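About Cimlow Stage Company

Cimlow Stage Company is a producing theater in Drostton. It stages its own work, hires its own casts and crews, and builds most of its sets in the shop behind the main auditorium. It also takes in a small number of touring productions each year and rents its smaller room to local groups.

The company's specialty is the long run. A standard production at Cimlow plays for eight weeks, with an option to extend if advance sales support it. Scheduling, contracts, set construction and costume maintenance are all planned on that basis.

The building

The company works from the Tanoli Building, a former feed warehouse on the east side of the rail line. The main auditorium has 549 seats on two levels: a raked orchestra and a shallow balcony that wraps three sides of the room. The stage is an end stage with a removable thrust. When the thrust is in place the first two rows come out and the capacity drops accordingly; the box office map shows the correct layout for each show.

The Peston Room, on the ground floor, is a flat-floor studio with portable risers. It is used for new plays, readings and classes. The two rooms share a lobby but have separate lighting and sound systems, so both can run on the same evening. The wall between them was rebuilt with a double stud partition after sound from a musical in the main house could be heard during a reading next door.

There is no fly tower. Scenery moves on tracks, on a revolve, or by hand. Designers new to the building receive a packet with the ceiling heights, the floor load limits and the position of the four structural columns, two of which stand upstage and have to be worked into every set.

How a production is made

Scripts are chosen fourteen months before opening. The design team is hired first, and a white card model is due at the shop ten weeks before rehearsals begin. Costs are fixed at the model stage. Changes after that point are allowed but come out of the contingency line, which is set at the same percentage for every show.

Rehearsals last four weeks in the rehearsal hall upstairs, where the floor is taped to the full footprint of the main stage. Technical rehearsals take six days. The first two are run without actors, for cue writing and track tests. Previews begin immediately after the second dress rehearsal, and the director may continue to make changes until the press performance. From then on the show belongs to stage management, which keeps the prompt book and calls understudy rehearsals every other week.

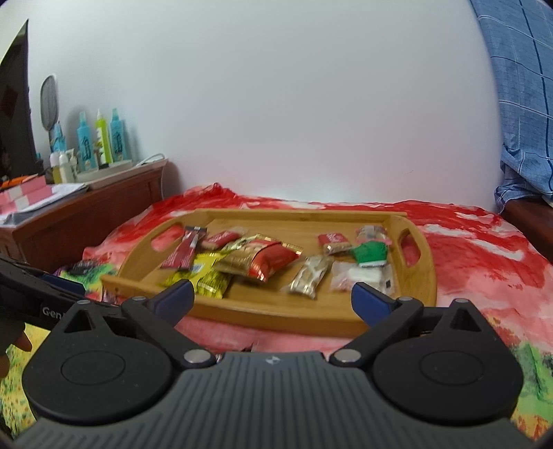
Long runs put particular demands on materials. Door hardware is specified for commercial use. Painted floors are sealed and touched up on the dark day. Each principal costume is made in duplicate, and shoes are resoled on a schedule. Props that are eaten, torn or broken in performance are listed separately in the budget, per performance, so that an extension can be priced in a few minutes.

Understudies are hired for every speaking role. In a cast of up to six, one understudy may cover two parts. Each understudy has a full costume fitting before previews end and at least one complete run on the set with lights and sound.

Our longest run

The company's longest-running production was a two-act mystery set in a ferry terminal. It opened in the Peston Room in October, was transferred to the main stage after its first extension, and closed after 714 performances. The set was rebuilt once during that time and the central staircase was replaced twice. Several of the production's working methods, including the paired costumes and the per-performance props budget, became company policy afterward.

The prompt book is held in the company archive along with the lighting plots and the daily performance reports. Researchers may view them by appointment. Copies of the script are not supplied; the rights are held by the author.

New plays

The new play program accepts unsolicited scripts during one month each year. In the last reading period almost 271 were received. Each is read by two readers, who write separate reports without seeing the title page. Scripts recommended by both readers go on to a third, and a short list is offered public readings in the Peston Room with a paid cast.

Full-length plays only. We do not consider screenplays, and we do not consider musicals unless a recording of at least three songs is included. Writers receive a decision by email. Reader reports are internal and are not sent out.

Organization and funding

Cimlow Stage Company is a registered nonprofit. Ticket sales cover most of its running costs. The rest comes from room rentals, class fees, set and costume hire, and individual gifts. Accounts are published each year once the audit is complete and can be requested from the front office.

Permanent staff work in five departments: production, stage management, front of house, box office and administration. Performers, designers and most technicians are engaged by the show. Open positions and audition calls are listed on the Work With Us page. Please do not send headshots by mail.

Access

Step-free entry is from the parking lot side. The balcony is reached by stairs only. Assistive listening receivers are available at the coat check for both rooms, and captioned performances are marked on the calendar.

Page last revised 6/8/21.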